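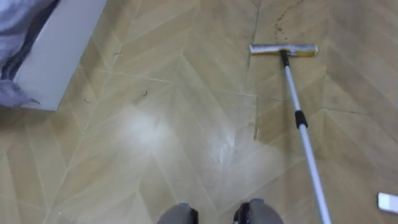 Which Floor Cleaner Leaves the Least Behind?
Final project report by Homa Ranjbar
2 April 2023

Why I picked this topic

My family moved into a new apartment in September, and within a couple of weeks my mother and my aunt were deep in a debate about vinegar. My aunt swears by it. My mother thinks it leaves the floor dull and wants plain dish soap. I was supposed to be choosing between volcanoes and yeast for my project, and I suddenly realized I had a much better question sitting at the kitchen table (literally, they were both there).

Residue is the thin film a cleaner leaves once the water is gone. It can make a floor look cloudy, and it can grab dust, so a floor that was just washed gets dirty faster. I wanted to find out which cleaner leaves the most film, and whether using more cleaner makes it worse.

What I tested

I used 5 mixes: tap water, distilled water, white vinegar in tap water, dish soap in tap water, and a floor concentrate in tap water. Each batch was 2000 ml, mixed in the same bucket, which I rinsed and dried in between. I made the concentrate at the strength on the label first, then a second time at double strength, because my mother admits she never measures.

My guess was that soap would be the worst and vinegar would be the best.

How I did it

I cut black acrylic sheet into squares and cleaned them with rubbing alcohol. Black was Mr. Thakur's suggestion and it was a great one! On my first try I used clear plastic and could hardly see anything.

I wiped each square with a microfiber cloth soaked in the mix and wrung out the same way every time, then let it dry flat overnight. I did 3 squares for every mix. After that I sprinkled flour through a tea strainer, tipped the square up on its side, tapped it 7 times on the table, and looked at how much flour stuck. My brother scored the squares from clean to very dusty without knowing which was which.

What happened

Distilled water was the cleanest, with almost no flour left on it. Vinegar came next, and tap water was a little behind, with small white rings where the drops had dried. Dish soap was clearly dusty. The concentrate at label strength did better than the soap, which surprised me, but at double strength it was the dustiest of all. My brother said it looked like someone had crushed an Oreo and only kept the filling.

Problems

One of the soap squares got a thumbprint (mine), so I threw it out and made another. I also could not control how hard I wiped. And acrylic is not flooring, so I can't say the results would match on tile or wood.

What I would do next

I would love to try this on real flooring samples, and to add a second wipe with plain water to see if it takes the film off. My aunt has asked for a rematch with lemon juice.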